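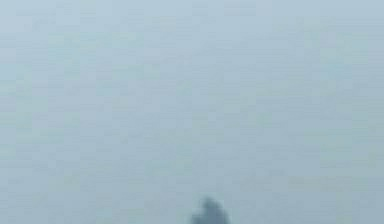
Pale blue-gray, a touch lighter toward the top.

Paint weekend at the Lodhi Street reading room

Quick one this month, sorry, deadline was yesterday. The color vote is in. 393 slips came back and the blue-gray won, with the yellow a long way behind. Sadia Afridi has ordered it from Firkoda, 40 cans, delivery to the side door. Please don't park there.

Painting starts August 3, 2018, after closing. Old clothes. Bring a roller if you have one, we are short on rollers and long on brushes. Kids' corner gets done first so story hour only misses one week.

Books — all 1,863 of them — need to be boxed before then. Boxes are in the back hall. Label the side, not the lid, we learned that in March. Large print goes to the Setis building untill the shelves are back up, everything else stays under sheets.

Holds can still be picked up at the front desk, mornings only. No late fees while we're closed. Returns thru the slot as usual.

Still need two people for the ladder work. Call the desk or leave you name with Sadia.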